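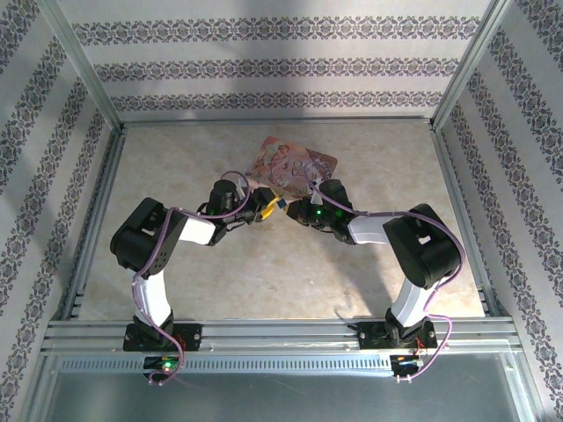 Must a tenant return commercial premises to bare condition at the end of a lease?

The extent of the work depends on the make-good clause in the lease, read together with any condition report attached to it. Some clauses require removal of the entire fit-out; others require only that the premises be clean, in repair and free of the tenant's goods.

Mustalard Commercial Tenancies Forum
Board: End of Lease
Topic: Make good where the previous tenant's finishes remain

Lease_Officer_M
Member
Posted Thursday, January 8, 2026

I write on behalf of Stendix, the tenant of a first-floor suite in a building owned by De Luca. Our lease expires in 30 weeks and we do not intend to renew. The make-good clause requires us to "reinstate the Premises to the condition existing at the Commencement Date, including all surface finishes, fair wear and tear excepted".

The difficulty is that we took the suite by assignment from Cokitz, which had occupied it for 10 years. Some finishes were plainly installed by Cokitz and others appear to have been there when Cokitz arrived. The landlord's agent has asked us to acknowledge in writing that all wall coverings and internal partitions will be removed at our cost. We have not yet given that acknowledgement.

I should be grateful for members' views on two questions. First, does "Commencement Date" refer to the original commencement or to the date of the assignment? Secondly, is there any advantage in offering a cash settlement at this stage?

Regards,
Manuela Marchetti

parapet_and_cornice
Senior Member

Welcome to the board. On your first question, the starting point is the definitions clause. In most leases I have administered, the Commencement Date is a defined term carrying a fixed calendar date, and an assignment does not disturb it. An incoming assignee ordinarily takes the lease with its existing burdens, and these include alterations made by the assignor. Please check whether the deed of assignment says anything further. It is common for the landlord to require the assignee to covenant directly for the whole of the term.

The practical consequence is that your own photographs from the day you moved in may be of limited assistance. What matters is the state of the suite when Cokitz first took possession.

Lease_Officer_M
Member

Thank you. The Commencement Date is indeed a defined term with a fixed date, and it is the original one. The deed contains a covenant in the form you describe. I have found no condition report from the start of the lease, although the lease index refers to one as Annexure C.

grey_ledger
Member

I would respectfully take issue with part of the previous advice. It is correct that the assignee inherits the obligation, but it does not follow that the assignee must prove what the premises looked like on a date before its own involvement. If the landlord alleges that a partition or a wall covering was added after commencement, the landlord should be asked to establish it. De Luca was a party throughout and is the person most likely to hold Annexure C.

I would also caution against signing any acknowledgement prepared by the agent. The obligation is already in the lease. A second document in wider terms may enlarge it, and I have seen a two-line letter relied upon for precisely that purpose.

parapet_and_cornice
Senior Member

I do not disagree about the acknowledgement. As to proof, the formal position is one thing and the conduct of a negotiation is another. A tenant that declines to produce anything will generally find that the landlord's contractor prices the whole job and the argument then begins from that figure. My preference is to assemble the evidence early, whoever might be obliged to produce it in a hearing.

Sources worth requesting are the building file, consent letters for alterations, earlier leasing brochures and the fire services drawings. Drawings are often the best of these, as sprinkler heads and detectors must be set out around partitions and the revision box will carry a date.

grey_ledger
Member

Consent letters deserve particular attention. Where a landlord has approved an alteration, the letter will sometimes state whether it is to be removed on expiry. If it is silent, the general clause will usually govern, but a letter that permits the works to remain may be decisive. I would ask Cokitz directly. A former tenant may well be co-operative, particularly if it gave a guarantee at the time of the assignment and remains exposed.

ModTeam_Mustalard
Moderator

The moderators have moved this topic from General Enquiries. Members are reminded that contributions here are general information and do not take the place of legal advice. Retail leases may be subject to separate legislation, and the position differs between states and territories.

At the request of several members, parapet_and_cornice has agreed to set out a procedure, which follows as a single post. Please keep replies to its substance.

parapet_and_cornice
Senior Member

The following is the order in which I would deal with the matter.

Reading the clause

Separate the obligation into its verbs. "Remove", "reinstate", "repair", "redecorate" and "clean" are distinct requirements, and a clause that contains one does not necessarily import the others. Note also what is excepted. Fair wear and tear will commonly answer a claim for faded paint or flattened carpet, though it will seldom answer a claim for an entire item that the lease says must be taken out.

Check the yield-up clause as well as the make-good clause. They are often drafted at different times and may not agree.

Recording surface finishes

Prepare a schedule room by room, with one line for each wall, ceiling and floor. Against each entry state the finish, its condition and the party believed to have installed it, together with the document that supports that belief. Where no document exists, write "unknown" and leave it at that. A schedule that guesses loses its value as soon as one guess is shown to be wrong.

Wall coverings should be entered separately from paint. Stripping a covering may expose a substrate that requires skimming before it can be decorated, and the two trades are usually quoted apart. Record the pattern and the ground colour in ordinary words, and whether the covering runs continuously through the corners. 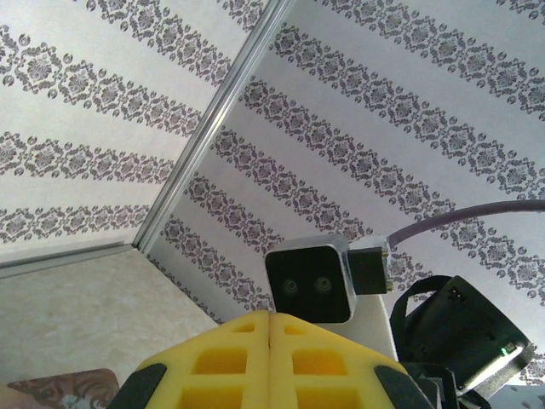

Notice and timing

Work backwards from the expiry date. Unless the lease provides otherwise, make-good works are generally to be finished by expiry and not commenced at expiry. A tenant still in occupation with contractors after that date may be treated as holding over and charged accordingly. Building management will also have its own requirements for lift bookings, inductions and after-hours work, and these should be requested in writing at the outset.

Cash settlement

Obtain an independent scope before any figure is mentioned. If the landlord intends to demolish or refit the suite, much of the work may be of no use to it, and a payment may suit both parties. Any settlement should be recorded in a deed that releases the tenant from the make-good and yield-up obligations in full and deals expressly with the return of the bank guarantee.

grey_ledger
Member

A useful summary, with one reservation. I would not wait for an independent scope in every case. For a small suite the consultant's fee can be out of proportion. In a matter I handled, the fee was $2,000 and the amount finally in dispute was $1,000. A builder's itemized quotation would have served.

parapet_and_cornice
Senior Member

That is a fair observation for a small suite. I would maintain the advice where partitions, services and ceilings are all affected – a builder who hopes to win the job is not well placed to say that half of it is unnecessary.

tilt_slab
New Member

May I raise a point from the landlord's side? I manage a modest portfolio and am frequently sent a settlement offer with no schedule attached. I cannot put such an offer to an owner. An offer accompanied by a plan, a marked-up schedule and a quotation is usually answered within the week. Tenants also tend to overlook signage, data cabling and keys. Cabling above the ceiling is the item on which I most often have to insist.

grey_ledger
Member

Cabling is a sound example of why the wording matters. If it was in place at commencement, the tenant should not be asked to remove it, whatever the agent's standard checklist provides.

tilt_slab
New Member

Agreed, if the tenant can identify which cabling it was. In my experience it seldom can, and we end up sharing the cost.

Lease_Officer_M
Member

I am obliged to all who have replied. We have written to De Luca's agent requesting Annexure C and declining to sign the acknowledgement in its present form. Cokitz has confirmed that it retains two consent letters and will forward copies. One concerns the partitions. The subject of the other is not yet known to me.

The room-by-room schedule is in preparation, and we have asked building management for the fire services drawings. I will report to this topic when the agent has responded.

parapet_and_cornice
Senior Member

Please do. If Annexure C is produced, compare its page numbering with the lease index before relying on it. I have been handed the annexure to a different floor on more than one occasion.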